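Speaker notes – "The Night the Sim Said Everything Was Fine"
Raimo Leinonen, Gorton robotics meetup, November
Slot is 25 minutes plus questions. Aim to finish early, people always have questions on this one.

Opening

Thank Simiyu for hosting and for the pizza. Ask for hands: who has had a robot fail in a way that left no error in the log? Wait for the laughs. Then: great, you're my people.

Say up front what the talk is. One fault, in one two-arm cell, that we chased for much longer than I'd like to admit. I love this bug. I have told it to my dentist. It cost us a gripper and a good part of the fall and I would still put it in my top five.

Background (keep this short!)

Drarwood is our tabletop sorting project. Two arms share one table, small blocks come in scattered, and the arms pick them up and put them where they belong. We train and test in simulation first, then move to the real cell. The program that decides which arm goes when is called Jindolero. I did not pick the name.

The rule in Jindolero is simple. Either arm can reach most of the table, so before an arm goes for a block it has to claim the part of the table it will move through. If the other arm already has that part, it waits. When it's done, it gives the claim back. A kid could follow it. We were very proud of how simple it was.

Pause here. Let them guess.

What happened

We ran 2000 episodes in simulation before the move to hardware. No contact between the arms in any of them. We had a party, or at least we had donuts.

On the real cell we got through 61 runs. In the next one the left arm was going down for a block and the right arm swung straight across into its wrist. Slow the sound down in your head: it was a click, then a crunch. The click was a finger on the right gripper. The crunch was the rest of that gripper.

The protective stop worked. Say this clearly and say it twice. The guard door was closed, everyone was outside it, and both arms stopped the way they were meant to. The safety side did its job and did not depend on Jindolero at all. If there is one slide people take a photo of, I'd like it to be that one.

Now the fun part. The log said that the left arm held its claim the whole time. It also said that the right arm held a claim on the same patch of table. Both of them, at once, and not one warning.
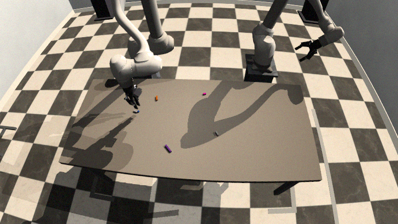
So we went back to the simulator and tried to make it happen there. We moved the blocks closer together. We moved them farther apart. We put every block at the back of the table so that both arms would want the same spot. Nothing! The arms took turns like two very polite people at a door.

I was sure it was the reach model. I was so sure that I spent a week on it. Tell the story of the whiteboard here if time allows, skip it if we started late.

What it was

Build this up slowly.

A claim had a time limit, so that a crashed program couldn't lock the table forever. Good idea, still a good idea. The limit was 400 milliseconds, and the arm had to renew before it ran out. In simulation, the physics and the claims ran off the same clock. If the simulator got busy, the clock waited for everybody. No renewal could ever be late, and we had built a world with no lateness in it.

On the real cell, the network was a normal network. One renewal took 1137 milliseconds to arrive. By then the claim had run out, the patch had been handed to the right arm, and here is the bit I love: the late renewal was still accepted. The code checked that the left arm had once owned the patch. It never checked that it still did. So the left arm got a cheerful "yes, carry on" and carried on.

Let that sit. Somebody usually groans. Groan with them, I wrote that check.

Making it fail on purpose

This is my favorite section, don't rush it.

Once we knew, we gave the simulator a second clock for the claims and let it drift. We delayed messages, dropped some, and delivered some in the wrong order. The old code hit itself within minutes. I cheered out loud. A simulated crash costs nothing and you can watch it again from any angle you like.

Then the fixes, in the order we made them:

Every claim now carries a number that goes up each time the patch changes hands. A renewal with an old number is refused.

An arm that can't confirm its claim stops moving, and it stops before the limit runs out on its side. The old one would finish the move first and ask later.

The arm controllers compare positions directly and slow down when they get close, whatever the claims say.

Mention that the second fix made the cell slower and that I was fine with it. Expect pushback here. It's a fair argument and I enjoy having it.

What I'd like people to try

Go home and ask what your simulator can't be late for. Messages, camera frames, the answer from a planner. Pick one and make it late – really late, silly late – and see what your robots do. It's an afternoon of work and you'll find something. Please email me when you do, I collect these.

Also, log who holds a claim in one place as well as on each arm. We had two honest logs that disagreed and no third one to ask.

Questions I tend to get

Why have a time limit at all? A stuck claim means someone opens the guard and resets things by hand, and I'd like that to be rare.

Why not one controller for both arms? We talked about it. It would have avoided this bug and it's a bigger rebuild than we could take on.

Did you keep the gripper? Yes. It's in my bag, pass it around. Watch the sharp edge on the broken finger.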